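3.2 Collecting the demonstrations

All demonstrations for the fuse task were recorded at the Forkham site by three operators, who worked in turns of no more than an hour. Each episode starts with the parts at new positions on the mat and ends when the operator presses a foot pedal. We kept 3,666 episodes after review. The operators were free to choose which arm picked up the box, and we did not ask them to use the same grasp each time.
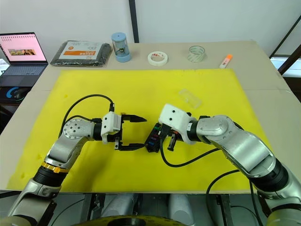
Figure 3. Two-arm work on the fuse box during collection.

Handovers and two-arm holds gave us the most trouble in labeling. In our first pass, Lefteris Karras and Hülya Oral marked the start of a hold at the moment both grippers touched the part, but they often disagreed on when that was. We now mark it from the approach. With the box held in the right gripper and the open fingers of the left one close to it, as in Figure 3, the segment is already labeled as two-arm work, whether or not contact follows. This rule removed most of the disagreements — the rest were settled by a third reader.

Head views alone were not enough for the fine part of the task. At that distance a fuse covers only a small patch of pixels, and the fingers often hide it. We therefore recorded the wrist views at the same rate as the head view and stored all streams with a shared clock. 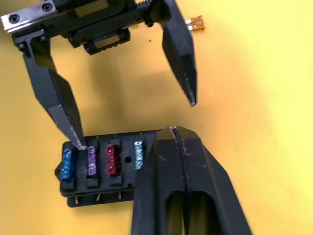

Failed attempts were kept if the operator recovered within the same episode. An early model trained only on clean episodes tended to freeze after a missed grasp, and adding recoveries helped more than adding the same number of clean runs. Episodes with a dropped part that left the mat were thrown out, as were 26 in which one stream had gaps. For the smaller training set used in Section 4, Xuelian Qin drew 1,000 episodes at random from those that remained, keeping the share of each operator the same as in the full set.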